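Home About Archive Recipes Contact

Getting through winter without the ducted heating

2024-06-02

We turned the ducted heating off in February, when it was still warm enough not to care, and had the gas disconnected a fortnight later. The quote to replace the old unit was more than I wanted to spend on a house we may not keep. So this is the first cold season in the Ollmont place with one small split system in the lounge and nothing anywhere else.

The bedrooms face south and get no sun from now until spring. I put a thermometer on the shelf in ours and wrote the readings down for a while, then stopped, as they were all much the same and all low.

The first thing I fixed was the gap under the back door. I bought a brush strip for it and a roll of foam tape for the windows, and the lot came to $145 with the sealant. Ezequiel Orozco from next door lent me his caulking gun and showed me where the skirting had come away from the floorboards. You could feel the air coming through with your hand. That took a whole afternoon and my knees have not forgiven me.

The second thing was bedding. I had always bought one heavy doona and left it at that. Now I layer, and it works better. Cotton sheet, doona, a blanket on top, and something knitted that can be pulled up or pushed off during the night.

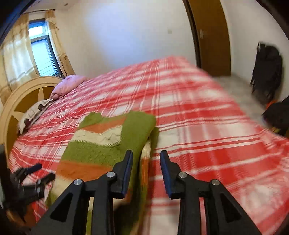

Red and white plaid, with the knitted layer folded on top.

Wool is worth paying for if you can find it second-hand. Op shops put blankets out in autumn and the good ones go early. Check the edges for moth holes and wash them cold. Vega Aguirre reckons a day in the freezer first will deal with any larvae, but my freezer is full of soup.

Curtains are next. The ones that came with the house are thin and stop well short of the floor. I priced lined ones for the front room and got $600, so I am looking at sewing a lining onto what we have. Xóchitl Cuevas has offered her machine for it.

We have also started shutting doors, which my mother told me to do for most of my childhood. The hallway is freezing — the lounge is fine. Juno has worked this out and sleeps against the heater.

I'll put the power bill up when it comes.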